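March 18, 2026

Pan day again. I got in early, made coffee, and then spent far too long scraping the burnt onion off pan 2 from the last round, so this entry starts later than it should have.

Quick recap for Miklós, who was out: we're working through the cookware and the wipe-down things for the Doravstead kitchen list. What goes on the shelf, what goes back in the box, what gets washed by hand. I had 600 ml of water in the deep Bakos pot for 8 minutes on the small burner and it boiled over (again!), so I'm moving that one to the big burner only and writing it on the lid in marker. The Follia saucepan did fine. It's a bit light and slides when you stir hard, but I like it for eggs.

Cloths next. Recep bought the Nulamell ones in December and we still have most of the pack. They're good on the counter and pretty awful on glass, they leave fluff everywhere. I washed two of them hot with the tea towels and they came out smaller and sort of stiff, so cold wash from now on please. The old waffle ones are still better for drying, and I'm not throwing them out whatever Recep says about the holes.

Also moved the spice rack off the windowsill. The paprika had gone brown on the side facing the sun. I put everything in the drawer under the kettle, labels up, and the tall jars don't fit so they're lying down for now.

Descaled the kettle too, twice, and it still smells of vinegar. The heater was set to 2000 watts all night, by the way. Whoever is last out, switch it off!

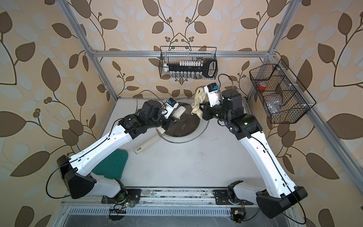 Lids and handles are the part of the list I keep putting off. I want every pan to have a lid that lives with it, and the clear ones win for me every time, you can keep an eye on the food without letting all the steam out. The dark round pan with the cream handle gets its clear lid marked down as a set. There's a slot near the end of that long handle, so I'd like to try it on a hook by the sink and free up some shelf. The pale yellow towel goes on the cloth list too, under drying.

Still to do: second hook (the spare one is bent), new sponge, ask Recep where the small whisk went. Pot lids tomorrow if the drain is behaving.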